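Storing artificial fruit and other table decorations
Household tips, storage
2 Jan 2020

Once the Christmas table has been cleared, most of us are left with decorations that have no proper home. Artificial fruit is one of the worst. It gets pushed to the back of a cupboard in a carrier bag, the grapes come off their stems and everything smells of the bag by the time you want it again.

A plain plastic bin does the job well. Choose one with smooth sides, as fuzzy fruit catches on wicker and on wire. Cut-out handles at the ends make it easier to pull off a high shelf. 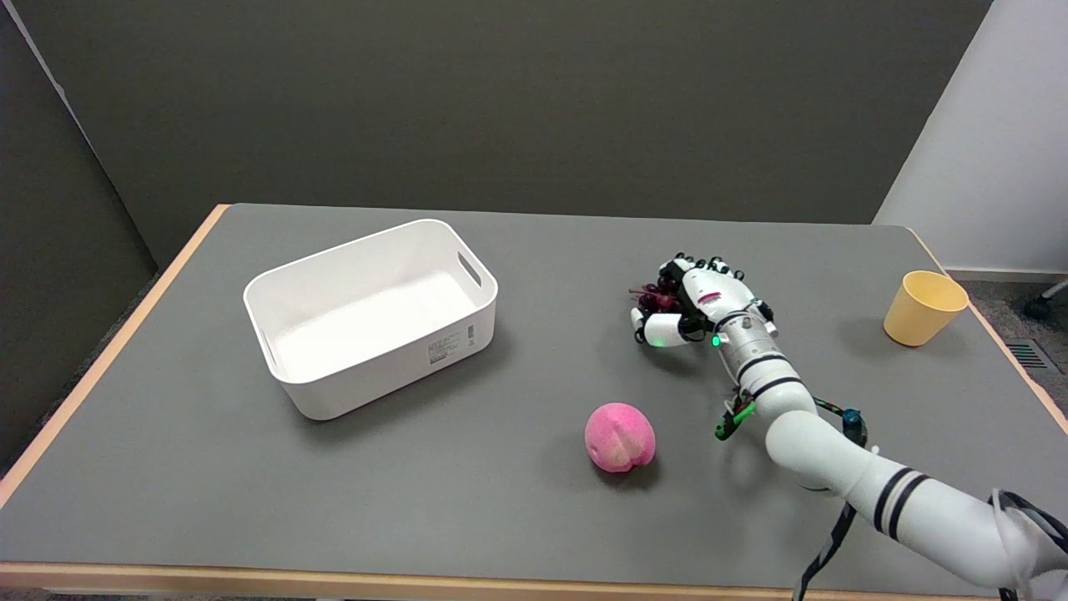

White bin with a handle slot in the end, and a pink peach ready for sorting.

Before you start

Wash the bin even if it is new. Warm water and a drop of washing-up liquid is enough. Dry it with a tea towel, then leave it to air with the lid off, if it has one. Any damp left in the corners will mark the fruit.

Peel off the shop label or leave it on, as you like. If it leaves glue behind, rub the spot with a little cooking oil on kitchen paper and wash again.

Clear a table and put the bin at one end. Lay the fruit out beside it and look over each piece before it goes in.

Cleaning the fruit

Hard, shiny fruit can be wiped with a damp cloth. Flocked or fuzzy fruit, such as most peaches, should be kept away from water. Use a soft, dry paintbrush or an old make-up brush, and work along the crease, where the dust collects. A cool hairdryer is fine for anything with leaves.

Grapes take longer. Hold the bunch from underneath and brush downwards from the stem. Don't shake it. If a grape comes away, put it back with a dab of clear craft glue and leave the bunch alone for 5 hours before packing. 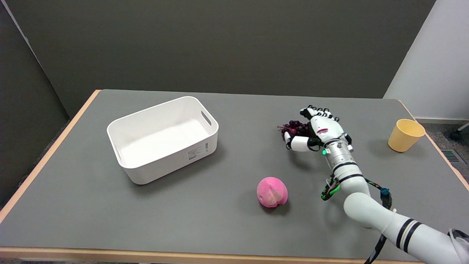 Dark purple grapes held over the table, with the peach out by the bin.

Packing

Heavy pieces go in first. Apples, pears and lemons can sit straight on the bottom. Put a sheet of tissue paper over them, then the peaches and anything else with a soft surface. Grapes go on top with nothing over them except more tissue.

Avoid newspaper. The ink comes off on pale fruit and won't brush out.

Loose leaves, wire and spare stems can go in a plastic cup stood in one corner of the bin. Heino Jankauskaitė wrote to us in October to say she uses an old sugar tin for this, which works just as well if you have the depth.

Where to keep it

Keep the bin out of direct sun. Reds and purples fade first. A wardrobe shelf or the cupboard under the stairs is suitable, but a loft is often too hot in summer and foam fruit may go out of shape.

Write the contents on a strip of masking tape and stick it to the short end, under the handle, so it can be read when the bin is on the shelf.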